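Wekholm Demonstration Kitchen
Minutes of the counter layout and storage meeting
Wednesday, August 20, 2025

Present: Oisín Nic Aodha (chair), Babak Golestani (minutes)
Apologies: Hashemi fit-out team

1. Minutes of the previous meeting
Approved with one correction. Under item 4, "drawer liner" should read "shelf liner." The shelf liner order with Grosora is closed.

2. Matters arising from March
The under-sink shelf was refitted. The lower hinge on the left cabinet door is still stiff. BG to raise it with Hashemi under the existing service agreement. The storage budget stands at 400, of which 191 is committed.

3. Marble counter, current layout
The meeting reviewed the position of the bamboo cutting board, the canister group and the play food. ON noted that the board is the only item with an assigned place at the center of the counter and that the canisters should stay to the right of it.
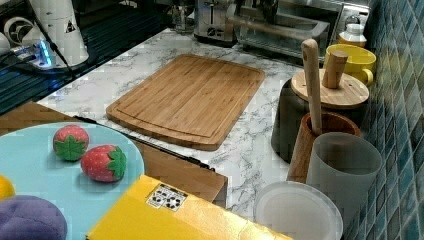 Cutting board and right-hand canister group, both views.
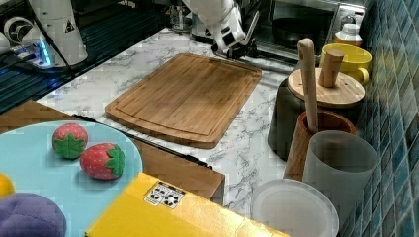 4. Decisions on the counter
4.1 The cutting board stays at the center. It may sit at a slight angle. The juice groove is to face up.
4.2 The dark canister with the round lid remains on the right side. The yellow mug with the pestle stays behind it, by the tiles. A proposal to move the mug to the open shelf was not adopted.
4.3 The plush strawberries stay together on the light blue plate. The plate is approved for play food only and is not to be used for serving.
4.4 The yellow cardboard box is to be flattened and put with the recycling at the end of the month. BG to check the packaging symbols on the label against the local sorting list first.
4.5 The countertop oven keeps its place at the back. Pots are not to be stored in it overnight. ON to add this line to the closing checklist.

5. Care of surfaces
BG reported that Maturia has sent a revised care sheet for bamboo. Boards are to be wiped, dried upright and oiled every 2 months. The oil is to be kept in the lower cabinet. The care sheet will be printed and fixed inside the left cabinet door once the hinge is repaired.

6. Storage labels
ON presented a quote for a roll of 1,000 adhesive labels. The quantity was considered too high. BG to request a price for a smaller roll from Grosora.

7. Any other business
None.

Actions
BG: hinge, sorting list, label price
ON: closing checklist, printing of care sheet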